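Trarkton open day, Prisville - who went?

dex_espiritu
7 October 2023
Just back. Packed, parking was a joke. 26 people in our group, one demo table, so mostly I saw necks. The hand-held gripper part was worth the drive tho. They let you squeeze it yourself.

prisvillepete
Went last November, same talk, same slides. Skipped it. Did they fix the sound at least

dex_espiritu
No lol. Got a turn at the table after lunch
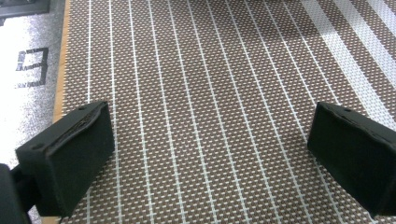 My gripe is the schedule. 31 minutes of Ollumitz history, then ten at the tables, then out the door. Fitriani ran our table and was great, answered everything. Look at those fingers though - plain black blocks, flat on the inside, top edges all rough. I expected something fancier. And a woven placemat is a mean thing to work over, all that grid and stripe and glare.

fukuda_s
Disagree, flat pads are fine for table stuff. Fancy fingers break and then you wait on parts. Glare I'll give you, bad for any camera.

mtambo31
Rough edges would bug me. Can you swap the pads?

dex_espiritu
Didnt ask. There's a small hole near the top of each one, maybe a screw goes there? Guessing.

prisvillepete
Still not driving out for ten minutes of squeezing

fukuda_s
Oshima does a longer one, you have to book teh tables ahead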